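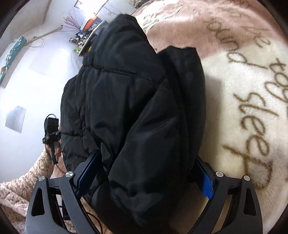
Puffer jackets are the hardest garment in the Orkska home folding kit. The kit is a pair of hand-held grippers with soft pads, lent out by Somard to households that record their own chores, and the recordings are used to teach folding machines. Shirts and towels take an evening to learn. Padded coats take longer. A quilted jacket rolled into a thick bundle has to be pinched from both sides at once, with the blue pads pressed far enough into the fabric to make it crease. If the pads only touch the tops of the quilting channels, the shell slides and the roll opens from the outside. Close on the bundle until the padding gives, pause, and then lift.

These notes cover clothes and bedding only. They come from use of the kit in a two-bedroom apartment in Traltville and apply to the current pads. Updated 29/04/2024.

Before the first session

Clean the pads with a damp cloth and let them air dry. Lint is the main cause of slipping, ahead of worn pads or weak closing pressure. Fabric softener leaves a film that a dry cloth will not remove. Dish soap diluted in warm water will. Do not use alcohol wipes on the mesh side of a pad; the printed instructions rule it out, and a replacement set costs $32.

Check the screws at the hinge points with the driver supplied. They should be snug. Overtightening makes the fingers drag, and the drag is easy to mistake for resistance from the fabric.

Route the cable along the outside of the forearm and hold it there with the strap. A cable that hangs free will catch on buttons, zipper pulls and drawer handles.

Choosing a surface

A made bed is better than a table for coats and blankets. The work can be turned without being lifted, and nothing rolls off. Smooth covers let a jacket slide while it is being rolled. Long-pile or knitted blankets hold it in place, at the cost of more lint on the pads, so wipe them every few garments. On chunky knits, keep the fingertips raised slightly when closing. A loop of yarn caught between the pads will be pulled out of the blanket along with the coat.

For shirts, use a table or an ironing board with the cover pulled tight. A bed is too soft for a flat fold. The fingertips sink in before they get under the hem.

Rolling a padded jacket

Close the zipper first, by hand. The kit can do zippers, but this is a separate task in the Ugwu app and should be recorded separately.

Lay the jacket face down and smooth it from collar to hem. Fold each sleeve straight across the back. If there is a hood, turn it down onto the shoulders. Fold the sides in so the width is even from top to bottom.

Start the roll at the hem. Take hold of both corners, one gripper to each, and turn them over together. After the first turn, release and move the grippers in toward the middle. Press down on the roll before each new turn to push air out. Air trapped in the lower channels moves up toward the collar and makes the last turn bulge. On long coats, stop halfway and press along the full width.

To lift the finished roll, use one gripper across the middle. Set the fingers on opposite sides with the pads facing each other. Tilt the tool so that both pads meet the fabric at the same moment. When one side lands first, the bundle turns in the grip and the loose edge ends up underneath. Keep the other gripper clear until the lift is complete.

Set the roll down with the loose edge at the bottom. An elastic band or the jacket's own stuff sack will keep it closed. Do not leave a down jacket rolled for a whole season. Hang it or store it loose in a large bag.

Towels

Bath towels are the best first task. Pick up the short edge near the corners, shake once, and lay the towel flat away from you. Fold along the long side, then in thirds. Old towels with thin edges are easier to pick up than new ones. New towels should be washed twice before use with the kit, or the shed fibers will coat the pads in one session.

Hand towels are quicker but give poor recordings if they are folded too fast. The app rejects anything where the fingers are still moving at the moment of release.

Shirts and thin knits

Pinch a single layer only at the hem and collar. With both layers in the grip, the back panel is dragged forward and the fold comes out crooked. To separate layers, brush one fingertip sideways across the hem before closing.

Fine knits should be handled at the seams. The textured pads can snag a loose stitch, and the closing pressure leaves marks in soft wool for a few hours. Cashmere and silk are best folded by hand.

Blankets

Work from the foot of the bed to the head. Take the near edge at the quarter points instead of the corners, and walk it up. Heavy fleece needs a deep grip, with fabric filling the space between the fingers. Light fleece can be held at the tips.

Woven or stitched lettering makes a useful guide for straight folds on a throw, provided it runs parallel to the edge. Slanted script will lead the fold off line. In that case use a color band or the hem.

Recording notes

Turn on the overhead light and open the curtains. A bright wall behind a dark coat makes the fabric look flat in the preview, and the quilting can disappear. Turning the bundle slightly toward the window brings back the highlights on the ridges. Moving the lamp is less effective.

Keep the wrists low. High wrists put the forearms across the view and hide the far side of the garment.

Record one garment per clip. The app stops a clip after 10 minutes, a limit that matters only for duvets. Failed grips do not need to be deleted. Release, pick the garment up again, and continue. Clips with a recovery in them are accepted at the normal rate.

The household account stood at 3,045 accepted clips when this page was last revised. Most of the rejected ones were early and were caused by sleeves covering the fingertips. Wear cuffs that fit closely or push them up before starting.

Cost and terms

Somard asks for a refundable deposit of $233 for the pair, the charger, one spare set of pads and the case. Pay is per accepted clip and is credited at the end of each month. Coats and blankets pay more than towels. The higher rate does not quite make up for the extra time until rolling becomes routine.

Return shipping is paid by Somard if the kit goes back in its own case. Scratches on the arms are treated as normal wear. Missing screws are charged. Bent fingers are charged at the full deposit, so the grippers should not be stored under anything heavy or used to pull a stuck drawer.

Faults seen so far

Fingers close unevenly: lint in the hinge. Blow it out and cycle the trigger without a load.

Pad lifting at one corner: the adhesive has been wetted. Remove the pad, dry the face completely and refit. If it lifts again, replace it.

Squeak on opening: no action needed. Oil is not recommended, and any that reaches the pads will stain light fabric.

App loses one gripper during a clip: the connector at the handle is loose. Push it in until it clicks, and check the cable strap. A strap set too tight pulls the connector out each time the elbow is straightened.

Trigger fatigue: switch hands between garments and keep sessions short. The springs are stiff when new and ease after a few weeks. The softer springs listed by Somard for July will fit existing handles, according to the order page. They are sold separately.

Storage

Wipe the pads, open the fingers fully and put the grippers in the case with the pads facing the foam. Coil the cables loosely. Leave the charger out of the case if it is still warm.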